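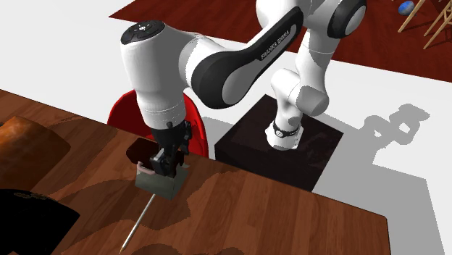 Pressing plants do not answer letters of that kind, the label wrote back, and in any case the noise on side two was on the tape.

I read the reply twice and put it in the folder with the test pressings. The record was called Lallener. The band was Cuvari, a four-piece who had made it in a wool store at Deltcombe, a stone building with 1844 cut over the door and a reverb time that varied with the amount of wool. I had cut the lacquers. My name was on the sleeve in the smallest type available, and the complaint had come to me first.

The noise was a low tone under the third track. It sat at 40 hertz, started before the drums and stopped after them. On small speakers it was absent. On large ones it made the vocal seem to come from a different room.

I went through the signal path in order. The lathe was quiet with the motor running and the head down on a blank. The amplifiers were quiet. I swapped the power supply on the tape machine and played the reel again, and the tone was there at the same level. That agreed with the label. I wrote the result on a card and dated it August 2018.

The session notes had come in the tape box. They listed microphones, distances and tape speed, and for the third track they gave an extra line: Chaturvedi, left on. There was no such microphone in the list and no such person in the credits. I asked the band. The drummer rang back from a service station and said it was an organ.

It had been in the wool store when they arrived, a reed organ with the word Chaturvedi painted over the keys and an electric blower fitted later by someone with no interest in colour codes. They had used it on one song and cut the song. One of the lower notes stuck. For the third track they had forgotten to switch off the blower, and by the time they noticed, they had the take.

I asked whether they wanted it filtered. A notch at 40 would take out the tone and some of the bass drum. The drummer covered the phone for a while. Then he said they had tried the track again in March, with the organ unplugged, and the singer had come in flat on every line.

So I left it. I cut side two again with the level down half a decibel and a wider groove through that passage, so that cheaper arms would track it. The run was 300 copies. I scratched the matrix number, 706, into the dead wax and, after it, a small letter C.

The second test pressing came in a plain sleeve. I played it at night with the heater off. The tone came up before the drums, and I reached over and turned the volume up a little.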